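11 February 2022
By the Kernadton bench team

Brick sorting by colour, third day on the Seol task list. Same rule as before: blue to blue, green to green, red to red, one brick per grasp. Pliers, tube and cloth stay at the back of the table as clutter and are not to be touched.

Total is now 203 episodes, 14 of them marked for review. Most of those are late gripper closes on the left side.
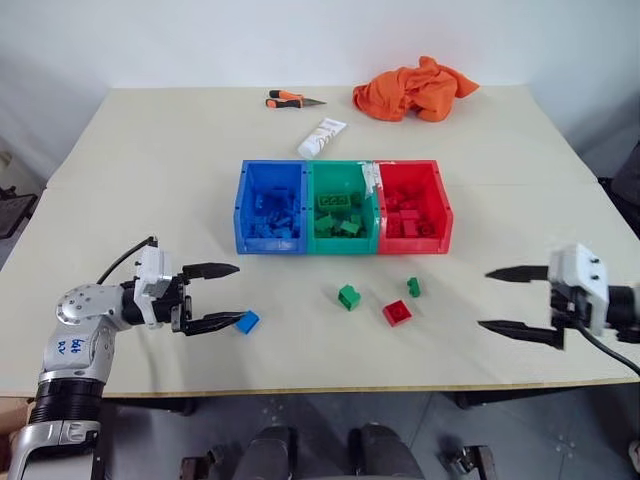

Starting layouts need more spread. I keep dropping the loose bricks in much the same patch in front of the bins, and the Kitora trainer will learn the patch. From Monday use the printed layout sheet – a new one every 40 episodes. Put a few bricks on their sides too.

Left arm only for blue, right arm only for red. Green can go to either, but write down which. The Gronenham set from August didn't, and we had to throw out a good part of it.
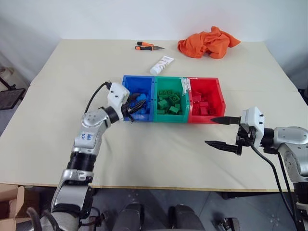

Left gripper in the blue bin, right one open and pointing at the red.

To do: re-zero left wrist, empty the bins to 3 bricks each for one batch, check disk space before starting.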